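From: Imtiaz Munshi
To: sellers list
Subject: Re: Return labels for small parcels

Girnisetti wrote:
> Does anybody still put a return label inside
> every box? We send 1,000 parcels a month and
> only 13 came back in June.

Hello Girnisetti,

We stopped doing it last year. Now the buyer writes to us and we send the label by email. It is valid for 20 days.
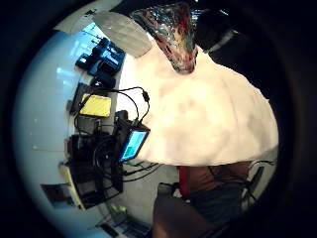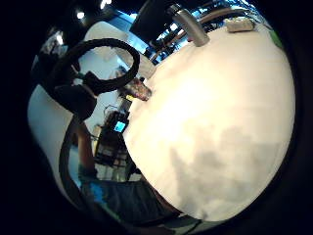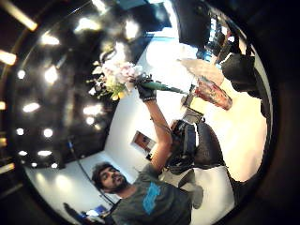
Costs

Gostden charges us only when a label is scanned. With Cordeiro we had to pay for all printed labels, so please check your contract first.

Regards,
Imtiaz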